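The Fruit Comes Out First

By a staff writer
July

The rulebook at Kedora runs to 103 pages, and the one people quote is page 30. It says that before any person puts a hand over the table, the arm above it must be stopped, and that "stopped" means stopped by the person whose hand it is. Being told by a colleague that the thing is stopped does not count. Neither does the thing looking stopped, which robots do for much of the working day.

I had come to Kedora, a robotics workshop on the edge of Rondano, expecting to read about crushing forces and emergency circuits. Those are in there, in a dense middle section written by people who enjoy a subordinate clause. But most of the book is about housekeeping. There is a page on where cables may hang. There is a page on mugs (they may not be on the table, they may not be near the table, and there is a shelf for them). There are four pages on fruit.

The fruit needs rules because picking things up and putting them in a basket is what the arms here spend their time learning, and fruit is awkward. A melon rolls. A bunch of grapes is one object or thirty, depending on how you grab it. In the early days, I was told, people brought in whatever was in the kitchen and ate the results, which made it hard to compare one week with the next. The current edition calls the fruit "handling items" throughout and says they are not to be eaten, squeezed, juggled or taken home. You can more or less reconstruct the history of the place from that sentence.

The gripper rules are stricter. Fingertips are checked before each session and again after any knock, with a knock defined as "contact the operator would rather not mention". Speed near a person is capped at 330 millimetres a second, and 600 is allowed once everyone is behind the yellow line. Both figures are Kedora's own. A rival workshop, Jemal, has different ones, and each side regards the other's as the work of lunatics.

Where the book gets interesting is on boredom. Its authors have noticed that accidents cluster in the dull part of the afternoon, after the arm has behaved itself for hours and before anyone has thought of going home. So at three o'clock the session halts, the basket is emptied by hand, and the layout is checked against the day's sheet. Operators grumble about this. I watched it being done and would grumble too: it is like being asked to unpack the car halfway to the seaside. 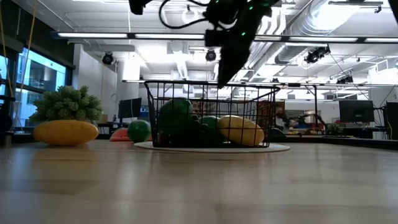 A gripper above the wire basket at Kedora, with more of the handling items on the table to the left.

The basket has a section to itself. It must sit on its mat, it must not be swapped for a nicer one, and nothing may be piled above the rim. An earlier draft allowed "modest heaping", and the argument over what was modest apparently lasted into the autumn.

Whether any of this will travel is another matter. Grerkamora, the trade group that Kedora belongs to, would like a shared code of practice for small workshops, and has asked its members to send in what they have. The replies so far range from a full binder to a laminated card reading BE SENSIBLE. Kedora has submitted all 103 pages, mugs included, and is braced for cuts.

My own bet is that page 30 will survive and the fruit will go. I asked at the front desk whether I might keep a copy of the rulebook. There is a form for that, on page 97, and it has to be signed before you leave the building.

Last updated: July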